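Sep 16, 2023

The diocese of Lundik says 3961 people came to the April pilgrimage at Prendesari. I walked the last stretch and I have my doubts. The parish sheet printed the week after said 342, and neither office has corrected the other.

I still believe in going – I went 2 years running. But if a bishop's letter is going to talk about a revival of faith, I'd like to see how the number was reached first.
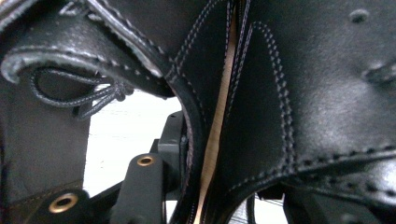

Black leather, double stitching.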